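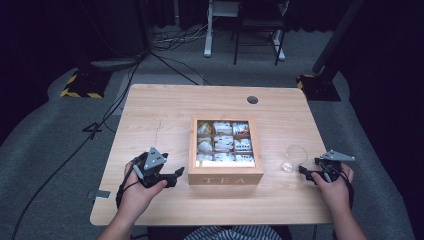

*Tea box station at Noltoda, both hand grippers in use. Lid off, glass cup on the right side of the box.*

## Checking the hand grippers before a recording session

This page is for the person who opens the tea table cell in the morning. The cell has two hand-held grippers, one for each hand, and the Wimow software reads their position from the gray triangular marker plates on top. If a plate is loose or a jaw is slow, the recordings still look fine on the monitor and you find the error a day later. Please do the check every time, also when you were the last one who used the cell.

You need a dry lint-free cloth, the small hex key from the Tanguy drawer, and one wrapped tea bag.

### 1. Marker plates

Hold the gripper by its handle and push gently on each corner of the plate. It must not move. If it moves, tighten the screw under the plate until it stops, then a very small turn more. Do not use force, the thread is in plastic.

Wipe the dots with the dry cloth. We used alcohol until March and it made one set of dots pale, so please no liquid.

### 2. Jaws

Open and close each gripper 5 times, slowly. Both jaws should arrive at the middle together. When one comes late, there is usually paper dust in the slide. Open fully, blow it out, and try again.

Then pick up the tea bag by its edge and hold it over the table. It should stay in the jaws without you squeezing to the end. If it slips, change the pads on both jaws, never only one.

### 3. Cables

Let the cable of the left gripper go down past your wrist and behind your arm. Reach to the far corner of the table. If you feel a pull, give more slack at the floor and not at the connector. A pulled connector gives error 505 in Wimow. Restart the program after you plug it in again, the error does not clear alone.

### 4. Table and zero position

Put the tea box so the word TEA faces you. Leave enough room on the right to bring a gripper down beside the cup without touching the box.

Close both grippers and press Zero. The opening should read 0 when closed and 100 when fully open. Open one gripper halfway: a value near 50 is good. If it stays wrong after a second zero, put the gripper in the Flellton case with a note and take the spare pair.

### Known problem

The glass cup is hard to see on the light table, and it is easy to hit it with the right gripper. Go down slowly on that side.

Last changed 22nd October: new text for the cable part.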